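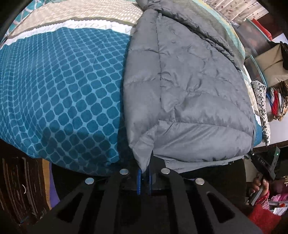 When should the inspection be done, before or after the purchase order goes in?
Before. The order fixes the number of units and spare fingers, and the comments below are what set those numbers.

Hand-held gripper purchase, pre-order inspection checklist
Site: Uler, household fabrics work
Inspected by: Domingo Barrientos
Date: 31 March 2025

1. Finger surfaces checked for wear
Result: Pass with comment
Comment: Ridges still hold on thin nylon. Budget one spare pair per unit. The Marino quote lists fingers separately at $6 a pair, so keep them on their own line.

2. Jaw closes fully on thick items
Result: Pass
Comment: Tried with padded jackets and a folded blanket. Take hold at a hem or a seam. A grab in the middle of a padded panel slips more often.

3. Plate screws tight
Result: Pass
Comment: Add a small driver to each kit. Not included by either supplier.

4. No sharp edges on plate or cutouts
Result: Pass
Comment: Run a scrap of thin cloth along every edge at delivery. Return any unit that pulls a thread.

5. Weight acceptable for a full session
Result: Open
Comment: Wrist gets tired during bedding work. Ask Ninari whether a lighter plate is offered and what it adds to the price.

6. Floor clear where the operator stands
Result: Fail, corrected
Comment: A bag strap was in the walkway. Moved. Hanging sheets should be tucked up before anyone works along the side of a bed.

7. Glass shelves and other breakables out of reach
Result: Pass with comment
Comment: Keep an arm's length. If the room is too small for that, pick another room. No money is set aside for damage.

8. Batteries and chargers
Result: Open
Comment: Charger count not agreed. One per two units was the plan in December. I would go to one each.

9. Price comparison
Result: Complete
Marino, per unit: $754
Ninari, per unit: $681
Comment: The Ninari price leaves out shipping. Get that in writing before comparing totals.

10. Total within budget
Result: Pass with comment
Comment: The Mulum budget line is $3000. Three units fit from either supplier, before shipping. Four do not fit at the Marino price, and at the Ninari price there is room for four with little left for chargers. Recommend three.

Open items go back to purchasing: 5, 8, and shipping under 9. Hold the order until all of them are closed.

Signed: D. Barrientos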